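September 12, 2024

We've been in the new apartment for 30 days, and I still wake up not knowing which side the window is on. The move from Grellavley was 236 miles. Ylva Vik drove the van and I followed with the plants.

I packed badly. I labeled the first few boxes by room, then by whatever was on top, then I stopped. The kettle took us 5 days to find. It was in with the winter boots.

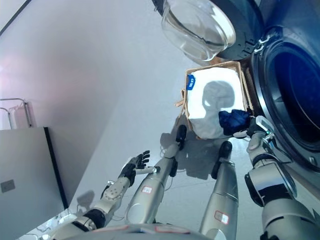
## What it cost

The van was $434 with fuel, a bit more than I'd planned. The old landlord in Grellavley returned the full deposit, so that evened out. I sold the big sofa to Ronja Tangen on the second floor and don't miss it - it never fit in the old place either.

## The neighborhood

There's a bakery on the corner and a hardware store two streets over. The bus into town runs late most mornings. I've started walking instead and it takes the same time. The people upstairs have a piano and play the same slow piece after dinner. I like it so far.

Still to do: change my address with the bank, hang the hall mirror, get a second key cut. My brother is visiting in October and will need somewhere to sleep - probably the study floor.

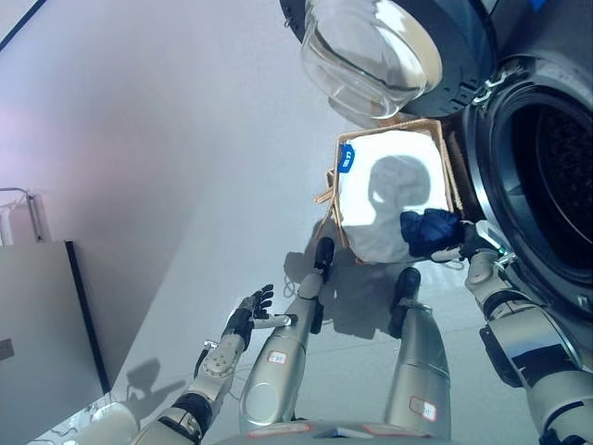
Laundry, new place.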